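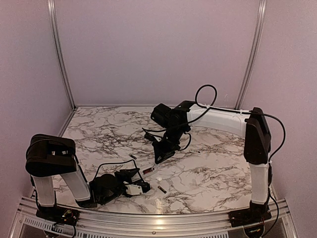

What do you do with all your dead batteries? Mine go in an old 500 gram coffee tin under the sink, and when the tin is full I take it along to the shop and tip the lot in the collection tube.

13 January 2016
By Dzifa Wumbei

That's the theory anyway! In real life the tin was full by November and stayed full right through Christmas, with a second pile growing next to it in a margarine tub (the fairy lights eat them, and so does every single thing my nephew was given this year). So last week I finally put the whole lot in a bag for life and got on the 81 to Wada, the hardware shop at the bottom of Stindelari Road, clanking a bit at every stop.

If you haven't been in for a while, the tube has moved. It used to be by the door and it's now round the back past the paint, next to the key cutting. They take the ordinary round ones, the square ones out of smoke alarms and the little button ones, but please put a bit of sticky tape over the ends of the square ones and the buttons before you drop them in. I hadn't, so I stood there borrowing tape from the till for a good quarter of an hour and got to know everybody in the key queue. Car batteries are a no, those still have to go to the tip.

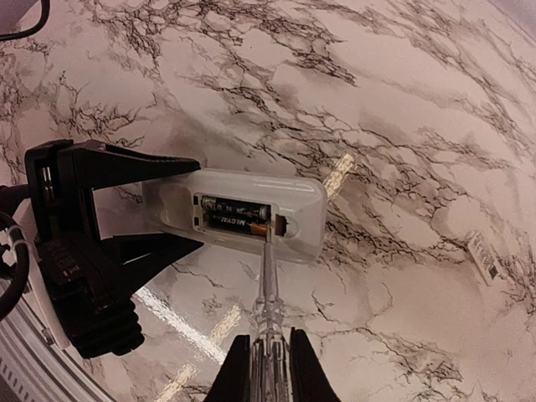 I also asked about rechargeables while I was there, as a few of you have written in about them. I bought a pack of four in the autumn, along with a charger that was a lot dearer than I wanted it to be, and I've got mixed feelings. They're great in the torch and the radio. They're hopeless in my kitchen clock, which now loses time and made me late for the dentist, so the clock is back on ordinary ones and I've stopped trying to be good about it.

Tincuța Ghiță wrote to say she keeps hers in two jam jars, one for charged and one for flat, and I've pinched the idea. Mine haven't got labels yet and I've already mixed them up once.

One more thing, do check your smoke alarm while you're at it. Mine had been chirping so long I'd started blaming next door's budgie. The tube is there whenever the shop's open, and if you can't get down the hill, leave a bag in my porch and I'll take it with mine next time I go.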